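Propane, again

2024-07-02

We finally switched our heating supplier. I had been with Birnus for seven winters, mostly out of habit, and then the January bill came to $500 and I sat at the kitchen counter and read it three times over!

So I called Trustham, the little outfit over in Macedo, and a very patient woman walked me through their summer fill. It came to $282 all in, with the tank check included — I had been paying extra for that all along.

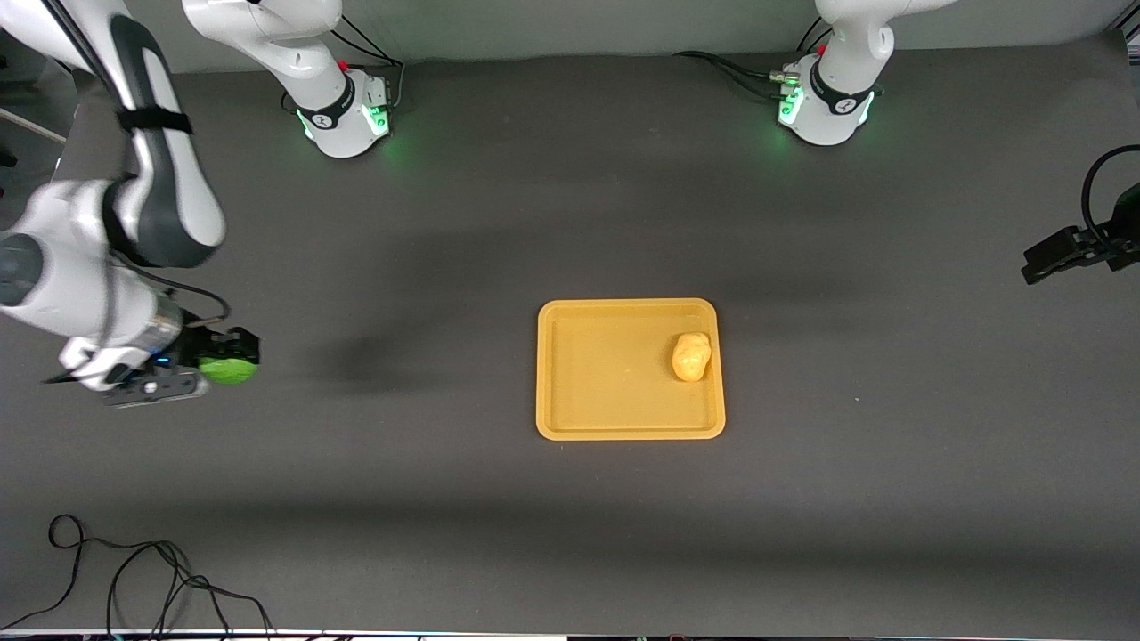
What I'd ask before signing

Ask if the price is locked, and for how long. Ask who owns the tank too (ours belonged to Birnus, so it had to be hauled off, and that set us back another $195). My neighbors out toward Ukis own theirs outright and can shop around every summer, lucky things.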